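3.2. O chão da casa como lugar de trabalho e de memória

Quem chega pela primeira vez a Grovthorpe estranha, quase sempre, a pouca mobília. As salas são amplas, as cadeiras ficam encostadas às paredes e o centro da divisão permanece livre durante boa parte do dia. Levámos algum tempo a perceber que esse vazio tinha regras, e confessamos com gosto que foram as próprias famílias, com uma paciência que não saberíamos agradecer como deve ser, quem nos foi corrigindo as primeiras interpretações. Aquilo que nos parecia falta de móveis era, para quem ali vive, espaço guardado: guardado para as crianças, para as costuras grandes, para o arroz a escolher em dia de festa, para os colchões das visitas que chegam de longe e ficam mais tempo do que tinham anunciado.

A literatura sobre cultura doméstica tem dado muita atenção aos objetos e bastante menos às superfícies em que eles pousam. Ignacio, no seu estudo sobre as cozinhas de Calimlim, já chamava a atenção para esta desigualdade e propunha o termo «superfície de demora» para os lugares da casa onde as pessoas se deixam ficar depois de terminada a tarefa que ali as levou. O termo parece-nos feliz, e adotamo-lo aqui com uma pequena alteração. Em Calimlim, a superfície de demora era quase sempre a mesa. Em Grovthorpe, pelo menos nas casas que visitámos, é o chão, e isso traz consequências para a postura, para a conversa e até para a hierarquia entre as gerações, como procuraremos mostrar.

Convém dizer alguma coisa sobre o modo como trabalhámos. As visitas decorreram em duas temporadas, a segunda das quais terminou em agosto, e foram conduzidas sobretudo por Analyn Navarro e Lovely Cabanatuan, que falam a língua das famílias e cresceram em casas parecidas. Recolhemos ao todo 81 relatos, de extensão muito desigual: alguns ocupam uma página, outros prolongaram-se por uma tarde inteira, com interrupções para o café e para atender a porta. Não usámos guião fechado. Pedíamos simplesmente às pessoas que nos contassem o que se fazia naquele chão quando eram pequenas e o que se faz agora, e deixávamos que a conversa seguisse o seu caminho. Os relatos foram depois transcritos e lidos em conjunto, em voz alta, prática que recomendamos vivamente a quem tiver tempo para ela, pois muita coisa que passa despercebida no papel ganha corpo quando é dita.

O primeiro tema que se destacou foi o da cor. Várias das entrevistadas mais velhas falaram com orgulho do chão claro, que obriga a varrer duas vezes ao dia mas «mostra tudo», como nos disse Jennylyn Lumbao, a quem devemos algumas das páginas mais bonitas do nosso caderno. Mostrar tudo é uma virtude ambígua. O chão claro denuncia a migalha e o cabelo, e denuncia também a dona da casa que se descuidou; em contrapartida, deixa encontrar a agulha caída, a conta do colar que se partiu, o brinco da avó. A preferência pelo claro aparece sobretudo nas casas em que se costurou para fora. Nas restantes, o escuro é defendido com igual convicção e com argumentos que, em boa verdade, não soubemos rebater.

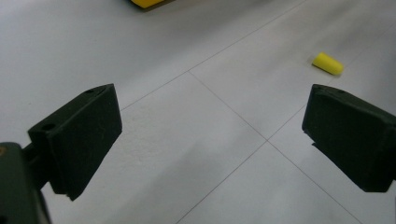 Figura 2. Pavimento de tom claro em primeiro plano.

O segundo tema é o da altura. Trabalhar no chão muda a altura dos olhos, e com ela muda o que se vê e quem se vê. Uma das entrevistadas descreveu a infância como o tempo em que «toda a gente importante estava cá em baixo»: a mãe a cortar o tecido, a tia a separar as folhas, os primos a jogar. Os adultos de pé eram os que estavam de passagem. Esta inversão surge em muitos outros relatos, ainda que raramente formulada com tanta clareza, e ajuda a compreender por que razão a chegada da mesa alta de jantar foi lembrada por algumas famílias como uma pequena perda. As crianças ganharam cadeira própria e deixaram de ouvir certas histórias. Não queremos carregar demasiado nesta nota nostálgica — houve também quem recordasse com nitidez as dores nos joelhos e agradecesse a mesa todos os dias da sua vida.

Adwoa Frimpong, que leu uma versão anterior desta secção, fez-nos uma observação que nos ocupou durante semanas. Perguntava ela se não estaríamos a confundir o chão com o tapete, uma vez que em boa parte dos relatos existe uma esteira, uma manta ou um lençol velho entre o corpo e o pavimento. A objeção é justa. Voltámos às transcrições com essa pergunta em mente e verificámos que a esteira funciona quase sempre como marca de começo e de fim: estende-se para dizer que o trabalho vai principiar, enrola-se para dizer que a sala voltou a ser de todos. O que acontece fora dela, na margem nua, é mais solto. É aí que as crianças pousam os brinquedos, que o gato se deita, que a visita descalça os sapatos e hesita antes de avançar. Passámos, por isso, a distinguir no texto entre a superfície coberta e a margem, e parece-nos hoje que a margem é a mais interessante das duas.

Um caso merece ser contado com algum vagar. Numa casa de Grustside, a única fora de Grovthorpe que incluímos neste conjunto, o pavimento da sala tinha sido substituído pouco antes da nossa visita, com material encomendado à Finetti. A família estava contente com a obra e, no entanto, durante toda a tarde a conversa voltou ao pavimento antigo: à laje que abanava, ao canto onde se mediam os netos, ao risco deixado por uma máquina de costura arrastada à pressa numa noite de inundação. Nenhuma destas marcas existia já, e todas foram apontadas com o dedo, no sítio exato, sobre a superfície nova. Cabanatuan anotou que o gesto era feito sem hesitação e que ninguém na sala corrigia ninguém. A memória do chão, se nos é permitida a expressão, sobrevivera à sua substituição e continuava a orientar os passos de quem lá morava.

Resta reconhecer os limites do que aqui apresentamos. Ouvimos muito mais mulheres do que homens, e quase só pessoas que permaneceram na mesma casa durante décadas; quem se mudou com frequência contar-nos-ia porventura outra história. Faltam-nos também relatos de quem arrenda, situação em que a relação com o pavimento passa por um senhorio e por um contrato. A secção seguinte retoma parte destas questões a partir das soleiras e dos degraus de entrada.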